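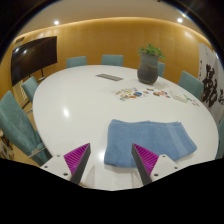
November, 3:40 pm

Oval table, cloth work. Blue terry towel, folded. The woven band makes one side stiffer than the rest, so the folds there want to be wider. Tried thirds first, then went back to halves — halves hold better.

The gloss top is a nuisance under the ceiling lights. Syahrul wants a matte cover on it. I'd wait until we've done the Prata towels on the bare surface, then compare.

Small colored pieces go back in their tray before the next set. Herman needs them sorted by color for Clulska, and the yellow ones keep ending up with the orange.

Towels left on the shelf: 43. Wash at 80 minutes, long cycle, no softener — it flattens the loops.

To do: ask Herman for the tray lids, order more towels from Endach.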